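Caderno da oficina — 9 de agosto de 2020

Domingo, sala só pra mim, aproveitei pra arrumar. Não rendeu tanto quanto queria mas vai registrado.

Bancada preta do fundo: nem toquei. Continua com as coisas da série de janeiro em cima, quem deixou sabe o que é, por favor separar o que fica e o que vai pro armário. Eu não vou adivinhar.

Armário 2: tirei tudo, passei pano, devolvi. Caixas Derklow nas prateleiras de baixo (pesam), material Inix em cima. Etiqueta da 594 descolou, refiz à mão, letra horrível, imprimir outra. A 1243 não achei. Estava na lista, não estava na prateleira. Se alguém levou pra outra sala, avisar.

Gaveta de cabos: separei por comprimento, amarrei com velcro. O velcro acabou no meio. Os curtos ficaram soltos num saco, primeira gaveta. Pedir mais dois rolos junto com o pedido da Keson, que tem que sair essa semana de qualquer jeito.

Mesa de madeira: limpei com pano úmido e detergente neutro. NÃO usar álcool nela, já manchou uma vez perto do canto. Mancha continua lá, lixar um dia.

Cestos: decidi usar os brancos translúcidos pras peças pequenas coloridas, dá pra ver de fora se tem coisa dentro sem ficar levantando tampa. Antes estava tudo misturado na caixa de papelão da Sisodia, que rasgou no fundo e foi pro lixo. Regra nova: acabou de usar, volta pro cesto. Peça que sobra na mesa vai parar no chão e depois ninguem acha.

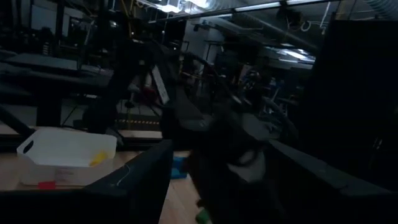 Mesa de madeira, cesto branco com a peça amarela dentro, a azul ainda do lado de fora. Cabo branco por recolher.

Luz da sala fraca, mesmo problema de sempre. Pra triar peça por cor é ruim, azul escuro e preto viram a mesma coisa. Ver se dá pra por uma luminária de mesa, nem precisa ser boa.

Fita zebrada do chão: conferir se está descolando em algum ponto, esqueci de olhar. Se for trocar, limpar bem o piso antes, da outra vez não pegou direito.

Falta:
- guardar o que está fora dos cestos
- achar a 1243
- velcro (Keson)
- etiquetas impressas, 4 pelo menos
- bancada do fundo, com o dono das coisas presente

Chave do armário 2 voltou pro gancho. Lixo levei. Saí sem varrer, fica pra amanhã cedo.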